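Comparing two hands in simulation before you buy either
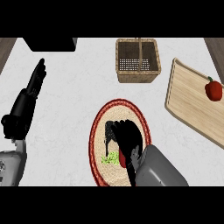 Tetitz Robotics Club – Manipulation Group

Vendor clips prove very little. Before anyone in the club asks for money for a new hand, run it through the kitchen test first. Ynyr Lewis wrote the original version and I have trimmed it.

1. Load the marble counter. Keep the basket, the cutting board and the round mat where they are. People love to "tidy" the layout until their favorite hand wins.

2. Put the lettuce and the red item side by side on the mat. Black fingers hide a lot from this view, so log contacts as well. Don't score by eye.

3. Park the left arm over bare marble, fingers up. One arm at a time until the numbers settle.

4. Run 16 grasps on the red item, then 16 on the green. Change the random seed each time. A hand that only works on one seed doesn't work.

5. Swap the hand, leave the controller alone and repeat. If you retune for the second hand, retune for the first one too.

6. Cut friction by up to 12 percent and run everything again. Our Auer hand looked great until this step. The Lurkero dropped less but kept brushing the neighbor.

Simulated lettuce is stiffer than any I have bought, so treat the green scores as a rough ranking – nothing more. Beat Fankhauser disagrees and is welcome to post his logs.

Send results as plain text, failures included, by 24th August.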